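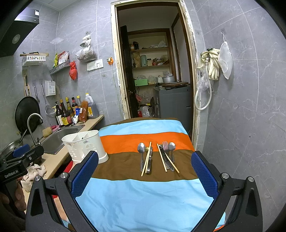 Wanted: people who eat lunch and have opinions about it

Ellonetti is looking for tasters. We make sauces, broths and a line of frozen dumplings out of a converted shoe warehouse in Sudholm, and twice a year we need a fresh set of mouths that don't belong to anyone on the payroll. Our own staff have been eating the same black bean sauce since January and can no longer tell you whether it's salty. Some of them can no longer tell you whether it's black bean.

This call is for the May panel. It's paid, it's part-time, and you will be fed to a degree that makes dinner optional.

What you'd be doing

You come in for six sessions over the month. Each one starts at 11:30 a.m. sharp and ends by 1 p.m. You sit in a booth, small plates arrive through a hatch, and you write down what you think on a paper form. We do it on paper after the tablet version autocorrected "gritty" to "pretty" and we nearly launched a peanut sauce on the strength of it.

Most sessions cover one product in several versions. You'll be asked about smell, texture, heat, sweetness and whether you would finish the bowl if you were alone. The last question matters most to us. People are very polite about food when somebody has cooked it, and politeness has cost this company a good deal of money. Our mushroom broth scored beautifully two years ago and then sat on shelves across three counties like a set of encyclopedias.

The final session is a group lunch at one long table, where you may talk to the others at last. Expect noodles, expect arguments. We take notes on both.

Who we want

No training needed. If you have training, tell us, and we'll probably put you on the other panel, the one with the vocabulary lists. For this one we want people who buy groceries with their own money and get annoyed when it goes badly.

You should be 18 or over, live close enough to Sudholm to get here before noon without heroics, and be able to make all six sessions. Five doesn't work. We tried letting people miss one and spent a week comparing dumplings with gaps in them.

You should be able to eat wheat, soy, sesame, egg, peanuts and shellfish. We're sorry about this. The kitchen is one room and we can't promise that anything stays in its corner. If any of those is a problem for you, please don't apply and hope for the best. There is a separate call in the fall for the vegetable range, made in the Furnival kitchen across the river, and it's a much safer place to be.

Heavy smokers and people with a cold can't take part, though the cold people are welcome to try again once they can smell things. Please skip perfume and aftershave on session days. One generous dose of sandalwood can take out a whole row of booths.

You do not need to like spicy food. We have plenty of people who claim to like spicy food, and we've watched them drink the water.

Chopstick skills are optional as well. Forks are available and carry no stigma.

What you get

The fee is $200 for the full run, paid at the end of the last session. You also get a $100 voucher for the factory shop, which is the room by the loading dock with the good prices and the bad lighting. Bus fare is refunded if you keep the ticket. Parking is free but fills up early, and the bakery next door does tow. They've towed our director.

What you don't get is a say in the packaging, the name or the price. Past tasters have sent us a lot of logo ideas. We've read every one of them, and the label is staying green.

How to apply

Pick up a form at the factory shop, or fill in the one on the Ziron community board under "Paid Work, Odd". It's two pages. The second page asks you to describe the worst meal you've eaten in the past year and what was wrong with it. Take your time over that one - it's how we choose. "It was gross" won't get you in. A paragraph on what a microwave did to an otherwise decent lasagna very likely will.

We had 200 applications last time, so please don't call to ask if yours arrived. Everyone hears back either way before the end of April. If you're picked, you'll get a schedule, a short confidentiality agreement and a reminder not to eat garlic at breakfast.

Former tasters can apply again after sitting out one round. Relatives of staff can't apply at all, including the ones who've already been told they could.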